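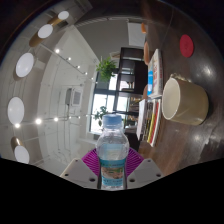

Bottle in the fingers, hand-held gripper, meeting room table.

To: the demo-collection list
Subject: Re: Coaster task, what counts as a good demonstration

Ademir Macedo wrote on Tuesday:
> I went through the Skisano batch last night. We have 153 episodes of the
> coaster task and I would keep 131 of them. The rest have the hand
> wandering before the grasp, or the fingers closing on the label and then
> shifting up. Can we agree on where to grip the bottle? Also, do we want
> the mug moved between episodes or left alone? The Birno notes say one
> thing and the Peixoto notes say the other.

Thanks, Ademir. I agree with dropping those. Please move them to the rejects folder and don't delete them, as I'd like to use a few when we train new people.

On the grip: come in level, with one finger on each side of the bottle, and close once. If you miss, stop the episode and start again. A second try inside the same recording teaches the arm to hesitate, and we saw plenty of that in the November policy. Keep the bottle upright the whole way. Let go only after the base is on the coaster, then back straight off before you lift your hand.

On the mug: move it. The Peixoto notes are out of date on this point and I'll fix them. The mug is there as clutter, so it can go on its side, upright, or close to the bottle. The books and the magazine can stay at the back of the table.

My suggested end state is the bottle standing on the red coaster and the mug upright beside it, with the fingers open and clear of both. Hold still for 2 seconds before you stop recording.
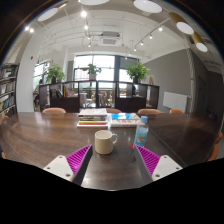
Remote sessions

The same rules apply when you drive the Dronska arm from the other office. The delay makes people overshoot, so slow down over the last hand's width. Don't mix remote and hand-held episodes in one folder. The labels look alike and it took me most of an afternoon to sort them out last time.

With the earlier tasks we're at 2,477 episodes in total, so I'm not worried about quantity. I'd sooner have a short, clean session than a long one with a tired wrist.

Ademir, could you send me the episode numbers for the ones where the fingers shift? I want to check whether they all came from the same session.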